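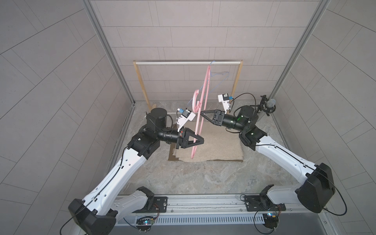 4. Where household hangers come from and where they go

4.1 Setting and materials

The diaries are the part of this study we most enjoyed working with. Each household kept one for 365 days, writing down every clothes hanger that came into the home, left it, broke, or changed rooms, and the people keeping them turned out to be wonderful observers. We had asked for a line or two per entry. What we got was full of small histories: a wooden hanger that had followed its owner through three apartments, a wire one bent into a drain hook and then bent back, a padded one kept for a single dress.

Households were recruited in two towns, Vestham and Arport. Vestham is a railroad town with older row houses, few built-in closets and a long main street where dry cleaners still do good business. Arport grew much later, and most of its homes have sliding-door closets in every bedroom. We chose the pair for that contrast in storage, expecting it to shape how many hangers people kept and how quickly they passed them on. Diaries ran from the beginning of December, and the last was closed on 05/12/2025.

Entries were sorted by material (wire, wood, plastic, padded, other) and by how the hanger moved. Plastic was treated as one group throughout. We did try at first to separate tubular hangers from flat molded ones, but diary keepers used the words so differently that the split would have been ours and not theirs. The kind of plastic hanger shown in Figure 4 was usually recorded simply by its color, and we came to like that habit very much. "Two pinks to the laundry room" is a perfectly good record once you know the house.

Figure 4. A pink plastic clothes hanger.

4.2 Arrivals

Buying hangers turned out to be a minor way of getting them. In both towns the largest stream came in with clothing: from stores that let the hanger go with the garment, from dry cleaners, and from relatives handing down children's clothes. This last route deserves far more attention than it has had. Children's hangers travel in bundles, often with the clothes still on them, and they may pass through several families before anyone thinks of them as belonging to somebody. One Vestham diary follows a set of small hangers in from a cousin in April, up to the attic, and out again to a neighbor before the year was over.

Dry cleaning left the clearest mark on Vestham. Wire hangers arrived there in a steady trickle, and many homes had a fixed place for them, commonly the back of a door, where they waited to be returned. The return trip was often put off. Several diary keepers noticed their own delay and wrote about it with good humor, and one began underlining the word "still" in every entry on the subject.

In Arport the pattern was less even. Arrivals clustered at moves, at the start of the school year, and after visits to Skellon, the outlet center outside town. Diaries from the larger homes show new closets being filled with matching hangers bought in a single trip, after which the older mixed ones were pushed to the basement. We had assumed that matching sets would replace the older hangers. What happened in most homes was that both were kept, and the household total simply rose.

4.3 Movement inside the home

We had planned to treat the home as a single box, with hangers going in and coming out. Reading the first month of entries changed our minds completely. Hangers are on the move all the time, and the closet is only one stop on the way. They go to the laundry room to dry shirts, to shower rods, to door frames on the morning of an event, to the garage with work clothes, and into cars. A hanger may be away from the closet for a week and come back to a different one.

The laundry room was the great exchange point. Plastic hangers dominated there in both towns, and the reasons people gave were practical: wire leaves rust marks on damp cotton, and wood was felt to be too nice for the job. A household could own a fine set of wooden hangers and still depend every week on a handful of plastic ones. When those went missing the diaries filled with complaint. Teenagers' bedrooms were the usual suspects, and the searches that followed are some of the liveliest passages in the whole collection.

Color had a real job to do in all this. Families with several children often gave each child a color, a system that worked well until someone outgrew it or a sibling left home. The colors then lingered. In one Arport home, blue hangers were still called by the name of a son who had moved out, and guests' coats were hung on them with a small apology. We find this delightful, and it also matters for the argument of the paper. An object that costs almost nothing can hold a place in the order of a household long after that order has changed, and this makes it harder to give away than its price would suggest.

4.4 Departures

Far fewer hangers left than arrived. Breakage accounted for a share of departures in every material, and plastic ones tended to fail at the neck or at the notch where a strap sits. Even so, a broken hanger was not always thrown out. Diaries mention hangers mended with tape, hangers missing one arm that were kept for scarves or belts, and a snapped crossbar used as a plant stake.

Donation was the route people said they preferred, and it proved to be the one they found most difficult. Thrift stores in Vestham would take clothes on hangers but often turned away hangers by themselves. Curbside recycling was no easier, with the rules on mixed materials leaving many people unsure. The result was the bag: almost every diary has one, a bag of spare hangers in a hall closet or under a bed, waiting for a destination. Some bags were older than the study.

The Baluyot exchange shelf in Arport offers a hopeful contrast. It opened in April in the lobby of an apartment building, with a plain sign inviting residents to leave hangers or take them. Diary keepers living nearby started using it within weeks, and their bags shrank. They also wrote about it with obvious pleasure, noting which colors had appeared and which had gone. We cannot say from so few homes how well the idea would travel, and buildings without a shared lobby would need another arrangement. Still, the shelf dealt with the very step at which most other routes failed, the moment when a person is ready to part with a few good hangers and has nowhere to put them.

The next section sets these movements beside the interviews, beginning with how people decide that a closet is full.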